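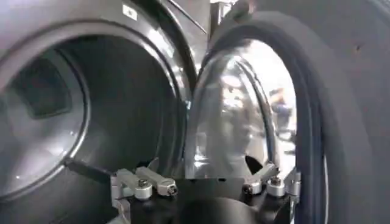
Pisel painting set, readme

Last touched Wednesday, January 1, 2020. Sorry for the state of it, written between other jobs.

What's in the folder

Photographs of small paintings, one painting per file, plus a text file of notes. Oils and gouache mostly, a few on board. All painted in Jesisstead. 105 works in the list, 33 of them still lifes, the rest harbour pieces, interiors, and heads done from memory. No prints, no drawings. The drawings are a separate folder and a separate headache.

Folders

works - the pictures, full size
small - same again, shrunk for looking through quickly
notes - titles, sizes, year, what it's painted on
old - ignore, kept in case

File names go year, then running number, then a letter if there is more than one shot of the same work. Letter d means detail. Letter v is the verso (labels, stamps, old prices in pencil). Not every work has a v. Some were already framed and sealed and I wasn't going to cut the paper.

Columns in the notes file

title - as written on the back. If nothing on the back, my own working title in square brackets
height, width - centimetres, height first, always without frame
support - canvas, board, paper, unknown
state - 1 to 4, see below
series - Rawat, Devum or blank

State numbers: 1 is fine, 2 is a bit dirty, 3 has flaking or a tear, 4 is do not move without asking. Please don't average these, they aren't that sort of number. 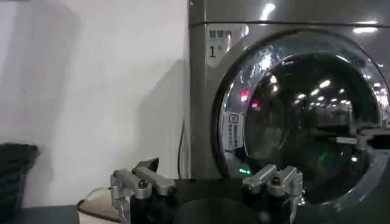 Machine with its number label, top left of the front.

The two series

Rawat is the earlier one. Low horizon, very thin paint, lots of bare ground showing through. Devum is thicker and darker and was worked on over a much longer stretch, so the year given is the year of finishing and not of starting. A few works could sit in either. I put them where the painter's own list has them, even where I think the list is wrong. Blank means not on the list at all.

Colour

Shot by a north window, grey card in the first file of each batch. Colour is decent for the gouaches. Less good on the Devum pictures, the blacks come up too blue and I have not fixed it. If you need proper colour for print, ask and I'll reshoot, dont try to correct from the small files.

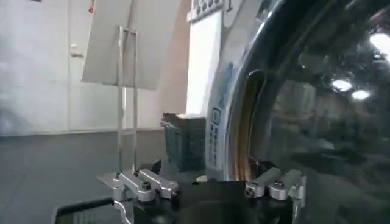
Varnish is the main trouble with the dark pictures. Anything glossy throws the room back at you and the shadows go milky, or you get a bright streak exactly where the brushwork is interesting. Same problem as a washing machine door shot close up, all that curved black glass, except a painting is at least meant to be flat. I turned the worst ones slightly off the window and straightened them afterwards, so edges in those may be a hair out. They have "sq" in the notes. Three of them still have glare in the top corner and I gave up.

Known problems

- sizes for some boards were taken from the old labels, not remeasured
- two spellings of the same harbour, will merge at some point
- accents lost in a few titles when the file was saved
- a v shot filed under the wrong number somewhere in the interiors, haven't found it
- small folder is behind the works folder, rebuild it yourself if it matters

Use

Fine for study, teaching, talks, putting next to other things on a wall. Not for sale as prints. Credit as "Pisel painting set, Jesisstead". Cropping is ok if you say it's cropped.

Changes

September: added the harbour gouaches, redid the numbering for interiors. Old numbers are kept in the last column of the notes so existing refernces still work.
This version: state column filled in for everything, sq marks added, two duplicates taken out.

Still to do: frames, at least height and width. Versos for the Devum boards.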